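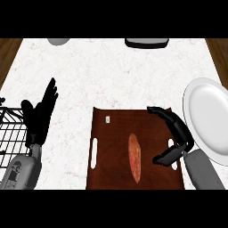

Sim kitchen, both hands out, sausage-ish thing on the board, nobody touching it yet.

Home | Notebook | Kitchen tasks | Parts wiki | Log in

Kitchen tasks, October, after lunch

Back on the cutting board job. The task sounds like nothing: get the food off the board and onto the white plate on the right. My kid could do it half asleep (and would probably eat it on the way). We're running it in sim for now, and I have 181 episodes from the Huson policy to go through, so this page is going to be long-winded and a bit grumpy.

First thing, the right hand is doing nearly all the work. It comes in over the top corner of the board and then dithers by the handle cutout. Tala thinks it's treating the cutout as something to grab, and I'm leaning her way, because when I swapped in a plain board with no holes it went for the food much sooner! Marwan says that's only the lighting change that came with the new board. Fair, I did change two things at once. Redo it with the same lights.

Left hand just hangs open out there on the marble. I'd love to see it steady the board. A person does that without thinking, and it's half of why a person is quick. Nothing in our reward asks for it, so I can't really complain that we don't get it.

The food itself: long, rounded at both ends, so a sloppy pinch near one tip makes it swing or roll. Pinching at the middle is much better. I wrote a little penalty for off-center grasps, set it too high the first time, and the gripper refused to close at all for 30 episodes straight. Took me longer than I'd like to spot my own typo — it was 800 where I meant 8.

So can it do kitchen chores yet? Marwan asked at lunch because his sister wants to know if she should hold off on buying a dishwasher. Buy the dishwasher! Moving one item to one plate, on a clear counter, sure, we're close. Laying out dinner with the rack and the bowls and somebody's phone in the way, I wouldn't promise anything. The Tannous people talk a much bigger game, but I've only watched their highlight reel and I'd want to see the boring runs.

To do:
- same-lights rerun, board with holes vs. board without
- four seeds each this time, Tala has the script
- try a small bonus for left hand on the board edge
- ask Marwan which Pretinen build the friction numbers came from, mine look too slippery
- move the old logs to the Tellavard drive before it fills up again

Last updated: October, 4:30 pm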